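Toothbrush thread, because I've spent my whole lunch break on this and somebody has to hear it.

My dentist told me in November to go softer. I said sure, went home and kept scrubbing like I was cleaning grout. Anyway! My gums have opinions now, so off to the supermarket I went.

Why is the toothbrush aisle like this? Red ones, green ones, purple ones, every peg full — and I just want a thing with bristles. I stood there long enough to get in two people's way.

Ended up with the Sensodyne two-pack in my hands. Two is good. One for home, one for the travel bag, which has had the same sad brush in it since our Astside trip.
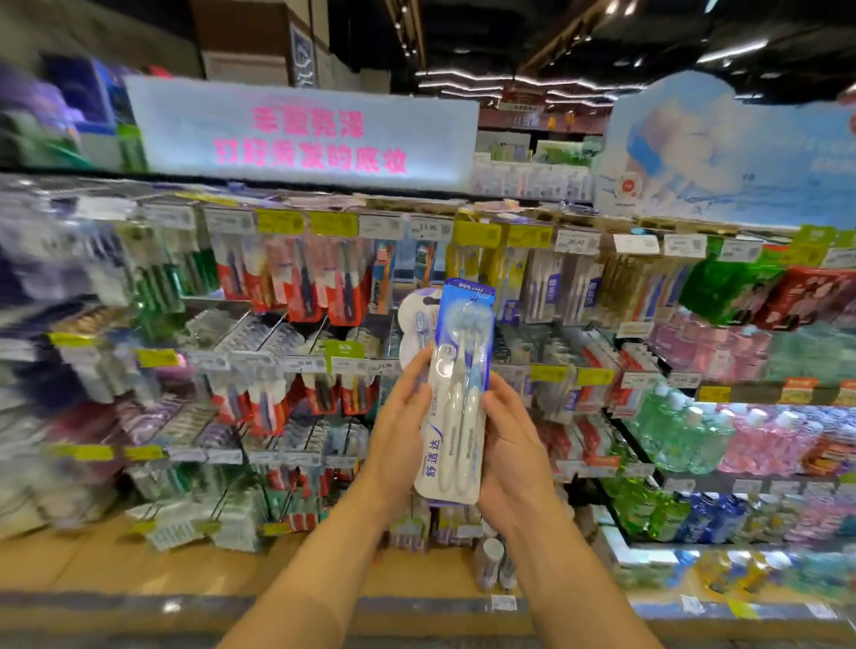
Yolanda Sepúlveda replied that I should stop agonizing over brands and just swap the thing out before it looks like a dandelion. She also wants me to quit pressing so hard. Fair on both counts, Yolanda.

Okay but how do you KNOW you're pressing too hard? I tried holding it with my fingertips like a pencil last night and got toothpaste on the mirror.

Iñaki Bravo swears by brushing with his other hand. Tried that too. 100 percent do not recommend before coffee.

Next up is mouthwash. Pink or green, people? I can't take the strong minty kind, it makes my eyes water — so mild suggestions only please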